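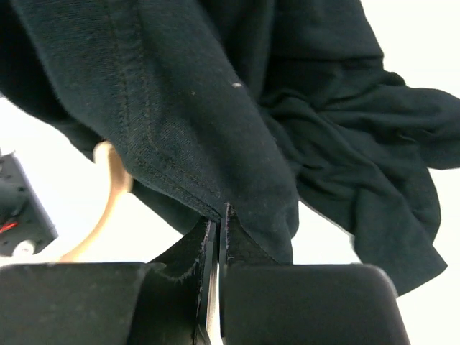
Korlow Children's Museum – Fabric and Thread Team

Why Does Dark Cloth Show So Much Lint?

Put on a black T-shirt and look down. There is a good chance you will find a tiny white dot on it. Try to brush it off and you may find two more. The dark cloth in our picture has a white speck too, and some paler dots near it.

Those bits are called lint. This page explains what lint is, where it comes from, and why you notice it so much more on some clothes than on others.

What is lint?

Lint is made of very short pieces of fiber. A fiber is a thin thread, like a hair. Cotton fibers grow on the cotton plant, around the seeds. Wool fibers grow on sheep. Other fibers, such as polyester, are made in factories.

To make cloth, many fibers are twisted together into yarn. The yarn is then woven or knitted. Most T-shirts are knitted. That means the yarn is bent into rows of little loops, and each loop is pulled through the one next to it. Loops can stretch and spring back, so a T-shirt can go over your head without any buttons.

The ends of the fibers do not all stay tucked in. Some stick out, like fuzz on a peach. When cloth rubs against a chair, a backpack or other clothes, some of the short ends break off or work loose. They float away and land somewhere else, and then they are lint.

Why is it easier to see on dark cloth?

Your eyes are very good at noticing contrast. Contrast is the difference between light and dark. A white speck on a white shirt has almost no contrast, so your eyes pass right over it. The same speck on a black shirt stands out at once.

A white shirt can have just as much lint as a black one. It can even have dark lint from your socks – look closely next time.

Why does it stick?

There are 2 main reasons. The first is the fuzz. The tiny fiber ends on the shirt catch the loose ones and hold on to them. The second is static electricity. When clothes tumble together in a dryer, they can pick up an electric charge, and a charged shirt pulls light things toward it.

What is a hem?

Find the bottom edge of your T-shirt. The cloth has been folded over and sewn down. This is a hem. On many T-shirts you will see two lines of stitching running side by side, as on the cloth in the picture. The fold hides the cut edge and helps keep it neat. Two rows of stitches also let the hem stretch a little when you pull it.

Try it yourself

You need a dark T-shirt, a light T-shirt and a piece of sticky tape.

Press the tape onto the dark shirt and peel it off. Hold it up to a window and look at what came away. Now do the same on the light shirt with a new piece of tape. Stick both pieces onto a sheet of gray paper, side by side. Which one picked up more? Was that what you expected?

If you have a magnifying glass, use it to look for colored fibers. Try to work out which of your clothes or blankets they came from.

Page last checked 04/09/2019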